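The Long Life of a Kitchen

In Villar, a town of small brick houses built for mill workers, most kitchens are older than the people cooking in them. A survey by the housing group Quinlan looked at 171 homes there and found that the average kitchen had gone 46 years without a full replacement.

Owners patch instead. A new faucet one year, new shelves the next. At the Lokia salvage yard, on the road out of town, used doors and drawers are stacked by size and sell for $8 apiece. The yard moves around 900 of them a year, mostly in spring, when people start on the jobs they put off all winter.

Paint does much of the rest. Dark colors have come back after a long run of white, and the local paint store now keeps them on the front shelf.
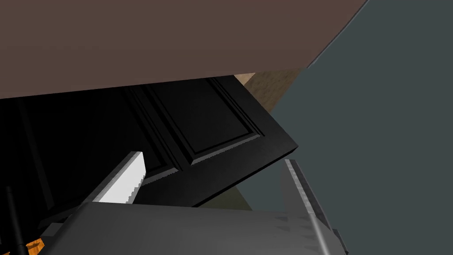

Hinges wear out long before doors do. The screws work loose in the old wood, the door starts to sag, and the owner blames the door. A black one with a raised panel, hanging open against a blue-gray wall, can look thoroughly up to date and still be held by two tired screws. The usual fix in Villar is a wooden matchstick and a drop of glue in each screw hole — an hour to dry, then the screw goes back in. Vedia, the hardware store on the square, sells the matches and the glue at the same counter.

Recent stories
Who Still Mends Window Screens?
The Last Mill Whistle
A Short Guide to Buying Used Tile
Letters: More on Porch Steps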